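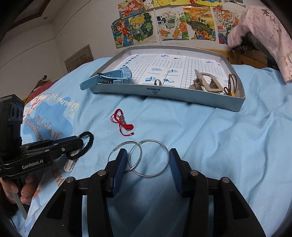
発表者:ヨランダ・ヘルマンス(Jolien Hermans)/Oline 生活支援室
講演用原稿 2022年4月19日

本日は「寝室における小物の一時置きと分類」と題し、当室の取り組みをご報告申し上げます。お時間は20分を予定しております。質疑は最後にまとめてお受けいたします。

(間を置く。資料の配布を確認)

まず対象の範囲を申し上げます。腕時計、指輪、バングル、ブレスレット、髪留め、ヘアゴムなど、就寝前に身体から外す品を、当室では「着脱小物」と総称しております。衣類や寝具と異なり、定まった置き場を持たないまま寝台や枕元に残されやすい品目です。

昨年度は、Sorkum地区の利用者宅を対象に聞き取りを実施し、約300件の回答を得ました。設問の作成はリアンネ・ネイス(Rianne Nijs)が担当しております。探し物として多く挙がったのは、指輪と細い腕輪でした。敷布のしわに入り込み、朝の寝具整えの際に床へ落ちるという回答が目立っております。

(次の画面へ)

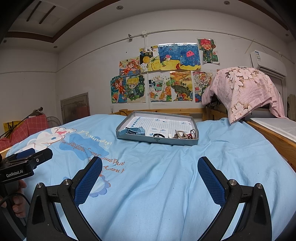
一時置きの容器について、当室は縁のある浅いものを推奨しております。深い箱では品が重なり、金属の輪と編み紐が絡む例が報告されているためです。寝台の上で仕分けを行う場合は、画面の灰色のトレーのように、掛け布団の中央付近に置き、四方から手の届く状態を確保してください。底に敷く紙は白系統が適しております。画面でも方眼の入った白い紙の上に水色の腕時計型バンドが置かれており、輪郭を容易に識別できます。柄物の寝具をお使いのご家庭では、この点を特にご案内ください。

続いて分類の手順です。第一に、硬いものと柔らかいものを分けます。時計および金属の輪は前者、ヘアゴムおよび編み紐は後者といたします。樹脂製の髪留めは前者に含めますが、歯の部分が指輪に触れないよう間隔を取ります。第二に、コード類は巻いた状態で別にまとめます。第三に、翌朝使用する品のみをトレーに残し、その他は引き出しへ移します。

(ここで会場に手元資料の411番をご覧いただく。見つからない方には係が対応)

なお、容器の選定にあたりましては、ブラム・ミヒールス(Bram Michiels)より、菓子箱や玩具箱の蓋の転用でも差し支えないとの意見が出ております。新規購入を前提とした案内は行わない方針です。

最後に今後の予定を申し上げます。5月より、Bosman館において同手順の講習を開始いたします。申込みの受付はロッテ・ティマーマンス(Lotte Timmermans)が担当いたします。定員および持ち物につきましては、受付にて配布の用紙をご参照ください。

(質疑へ移る。マイクは前列右側から)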